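Prullex Foam Letters on Black Cloth

README and data card

Thank you for stopping by! Prullex is a small collection of pictures of big foam letters, the chunky, cheerful kind you might put up behind a cake table or along a classroom wall. We put it together because we love homemade banners, and because there were very few pictures of them being set out on an ordinary table at home — most of what we found had been tidied up for a catalog.

What is in it

The collection holds 2,000 pictures in 9 folders, one for each table setup. Every setup uses cutout letters, a plain cloth and a table, and we let the arrangements wander a little, the way they do when you are making a banner for somebody and keep changing your mind about the spacing.

The letters come in candy colors, and against black cloth they stand out wonderfully. Many have a darker outline around the face, like the pink U and the orange M, which helps when two letters sit close together. We left the folds and creases in the cloth (ironing was discussed, and then it was lunchtime).

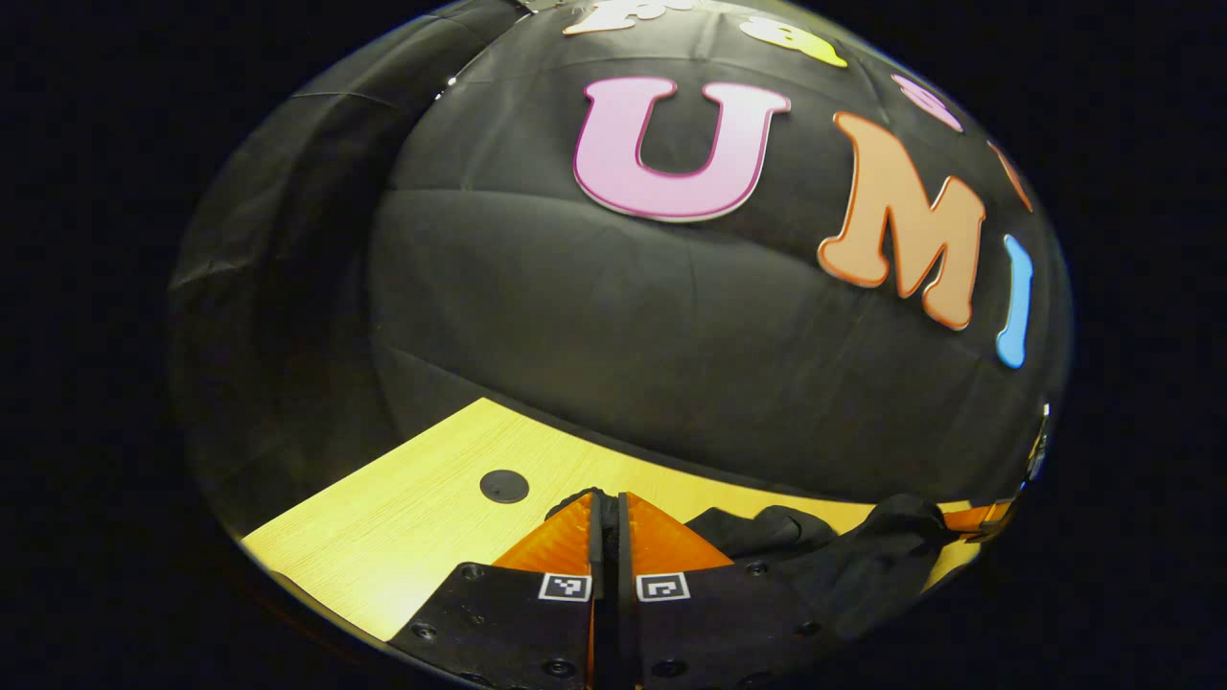 Labels

Each picture has a line in labels.csv giving the letters and their colors. A letter that is only partly showing gets a question mark after it, and we would rather you kept those marks if you pass the file along. The folder named Itell has 50 pictures still waiting for labels.

Changes

Version 4 came out in August, with the Litex folder added and a good many color names fixed. Cream and white are still mixed up in places, so please write to us if you spot one.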